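Spring clean, sort of

Saturday, April 6, 2024

Right. Quick one as the kettle's on. Kitchen first, then the hall, then I give up.

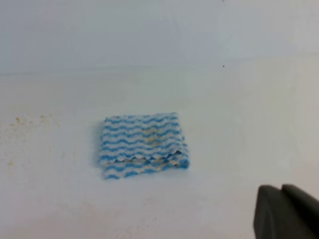 Started at seven, which was daft. Oven still not done. Found a jar of Achari lime pickle behind the flour, best before last May, ate some anyway. Fine so far.

Cupboard under the sink next. Two bottles of the same spray, both half full. Why do I keep buying it. Vinegar and hot water does the tiles just as well, and teh smell goes by lunch.

Hall is worse. Coats from people who moved out of Temden years ago. Bagged up 20 things for the charity shop, took 3 back out. Weak.

Windows tomorrow. Maybe. Rain forecast so probaly not.

Print | E-mail this
Shares: 789
Comments (3)

Krishnamoorthy Annamalai
Bicarb paste for the oven, leave it overnight. Bit of elbow after.

Garnet Dufour
Is one of those coats mine?? Green, broken zip

Krishnamoorthy Annamalai
Keep the pickle!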